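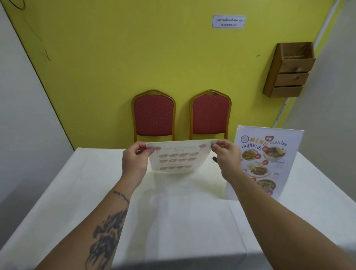 ## How does a tree turn into paper?

Think of all the paper you touch in a day. Cereal boxes, bus tickets, menus, birthday cards, the loo roll! Nearly all of it started out as wood, and the way it gets from one to the other is brilliantly messy.

### It's all about fibres

If you could shrink down and walk about inside a tree trunk, you'd see that it's packed with tiny, thin strands called **fibres**. Most are only a few millimetres long. In the tree they are glued tightly together by a natural sticky stuff called **lignin** (say it "LIG-nin"), and the two together make wood hard and strong.

To make paper, we need to get those fibres apart, give them a good wash, and then put them back together again in a very thin, flat layer.

### Into the soup

At Farkine Mill, on the edge of Trandemia, logs arrive by lorry with their bark still on. First they go into a huge turning drum, where they bump and bash against each other until the bark falls off. It sounds like thunder! Then a machine chops them into chips not much bigger than a postage stamp.

The chips are cooked in a giant pressure cooker with chemicals that dissolve the lignin. Out comes a brown, porridgy mush called **pulp**. If the mill wants white paper, the pulp is bleached.

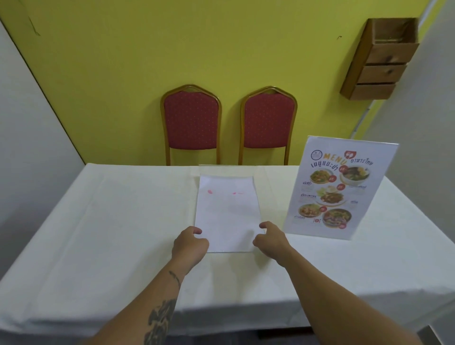 Next comes water, and lots of it. By the time the pulp is ready to go on the paper machine, every 100 kilograms of the mixture holds 98 kilograms of water and just 2 kilograms of fibre. You'd never guess there was any paper hiding in there, it looks like thin milk.

### The longest machine you've ever seen

The mill's paper machine is called the Prollenex, and it's longer than a football pitch. The milky mixture is sprayed out on to a wide moving mesh, a bit like a sieve that never stops travelling. Water pours through the holes and the fibres stay on top, all tangled up with each other.

Now for the clever bit. As the water leaves, the fibres are pulled closer and closer until they start to cling to one another all by themselves. Plain paper can hold together with no glue at all!

The soggy sheet is squeezed between heavy rollers, and after that it zigzags over and under 37 hot metal drums until it's dry. At the far end it's wound on to an enormous reel. The mill sends out 3,470 of these reels every year.

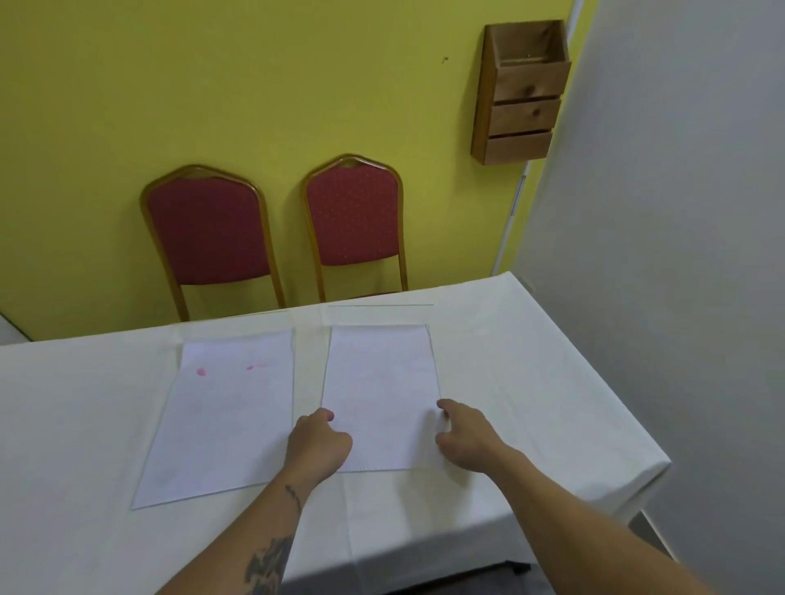
### What about old paper?

Old paper can go right back into the soup. It's mixed with warm water and whizzed up until the fibres float free, and the ink is washed off with soapy bubbles. The fibres get a little shorter each time round, so new ones usually have to be added after a few goes.

### Try it yourself

Tear a sheet of newspaper one way, then turn it and tear it the other way. One tear will probably be lovely and straight and the other all wiggly. Most of the fibres lined up along the moving mesh when the paper was made, and it's easier to tear between them than across them. Does kitchen roll do the same? How about a paper bag?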